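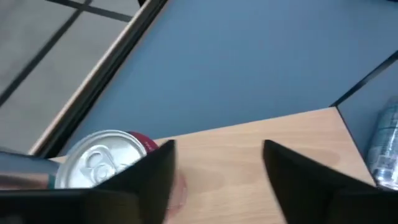 How do I get a pinkish drink ring out of a light wood table?

Zullow_772
Posted 2024-11-30

So I have a pale wood table, maple I think, and there's a round pinkish-red ring on it from some kind of soda or punch. I've wiped it with a damp rag a few times and it's faint now but it won't go all the way. What should I use on it? I don't want to end up with a bald shiny spot in the middle of the table!

mirdenkitchen
Start with a drop of dish soap in warm water on a soft cloth, go with the grain, and dry it right away. If the ring is still there, mix baking soda and a little water into a paste, leave it on for 15 minutes, then wipe it off gently. Don't scrub in circles (I did that on my desk in April and I can still find the spot when the sun hits it). Try the paste on the underside first. Once the color is gone I'd rub in some mineral oil if the table has an oil finish, but skip that part if it's varnished.

pindstead271
sand it

Ismail2574
Please don't go straight to sanding, especially if it's veneer, you can go right through it. I had a cherry soda ring on a light table and the soap did most of the work. What was left I dabbed with 3% hydrogen peroxide on a cotton ball, a few minutes at a time. It can lighten the wood too, so keep it inside the ring and rinse it off well. And get some coasters, I keep a stack at each end of the table now.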